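The Siege of Branus - Getting the Big Game to the Table

Well, we finally did it! After talking about it since January, our group got together and played the whole Siege of Branus in one day, start to finish, with every painted figure we own on the board. My back is sore, I'm out of dice luck for the rest of the year, and I'd do it again tomorrow.

For anyone new to the blog, Branus is the mountain city in our homebrew fantasy campaign. The river kingdom of Arik has been trying to take it for most of the last few seasons, and the Fallahi clans have been helping whichever side paid them last. We'd fought plenty of little skirmishes over bridges and grain wagons, but never the city itself. The walls weren't built, for one thing (my fault, I kept starting over on the gatehouse).

We played 100 points a side for our usual club nights, so this was a huge step up. I added up the final rosters over breakfast and the defenders came to 1,167 points, which is a silly number and I love it. Arik had more than that, but had to bring it on in waves.

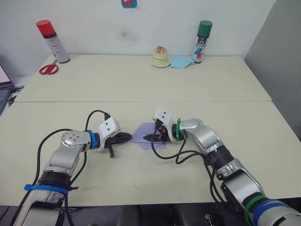

The rules were our regular ones with a few tweaks to keep things moving. Each player ran one command of up to 10 units, and both sides activated a whole command at a time instead of going unit by unit. It's a bit less tense than the way we normally play, but with that many figures it saved us hours. We also dropped the morale table for anything standing behind a wall. If you've got stone in front of you, you hold. Simple!

Deployment went quicker than I'd feared. The defenders put their archers along the south wall and tucked the cavalry in the market square, where I was sure they'd sit all day doing nothing. Arik set up in a long line with both catapults on the left, and the Fallahi came on from the east road on the third turn, loyalty unknown. We had a sealed envelope for that. Even I didn't know which card was in it, and I wrote the scenario.

The first two turns were all Arik. Their catapults hit the gatehouse four times out of five and I had to watch weeks of work get marked down to rubble on a little cardboard token. The archers shot back and did next to nothing - I have never seen so many ones on one table. By the end of turn two there was a ladder party at the foot of the wall and the defenders were looking pretty glum.

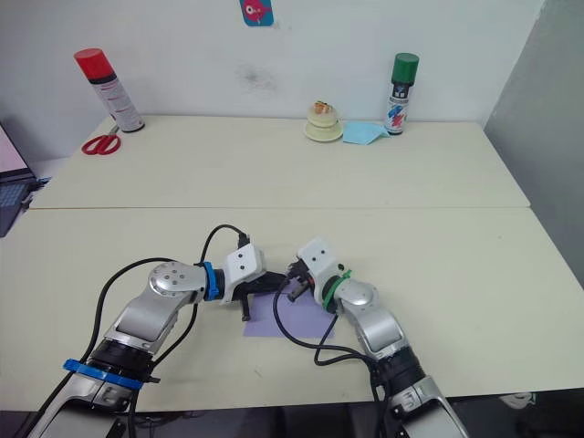 Then the envelope came out, and the Fallahi were with the city! There was actual shouting. They came down the east road straight into the flank of Arik's reserve, which had been left facing the wrong way, and rolled up three spear units before anyone could turn them. The axemen I painted in a rush last winter (two colours and a wash, no highlights) turned out to be the heroes of the day. I'm going to have to go back and do them properly now.

Arik didn't fold, though. Their general pulled the guard back onto the low hill and made a proper fight of it for two more turns, and the ladder party got over the wall and as far as the market square. Where, of course, the cavalry was waiting. I take back everything I said about that deployment.

A few of you have asked about one part of this already, so I'll put it in here. 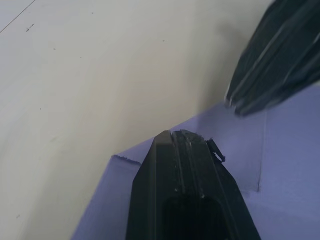 How long did the whole battle take?

We played seven turns, and most of them came in at 40 minutes or a little under. The first turn was the slow one, with everybody checking their ranges and remembering what their spearmen could do. With a lunch stop we were packing up before supper.

The last turn came down to the gatehouse, or what was left of it. Arik needed one unit in base contact with the inner gate at the end of the game to claim a draw, and they had exactly one unit close enough to try. They charged, they needed a seven, and they rolled a six. The city stands! I was supposed to be neutral as the organizer and I'm afraid I cheered anyway.

If I ran it again I'd give Arik a third catapult and move the hill a foot closer to the wall. The guard spent too much time walking. I'd also print the roster sheets in bigger type, as a couple of us aren't getting any younger and we were all squinting at the save column by mid-afternoon.
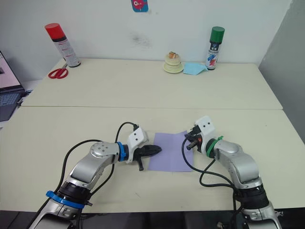
Next Up: The Road to Terkik

The campaign carries on with Arik's retreat down the valley to Terkik, and the defenders have to decide whether to chase them or stay home and fix the walls. I'm hoping for a chase. I've got a box of wagons and pack mules half primed on the workbench, and a running fight along a road would be a nice change after all that stone. It'll be back to small forces for that one, so anybody with a handful of painted figures is welcome to join in. Bring a tape measure, we're down to two!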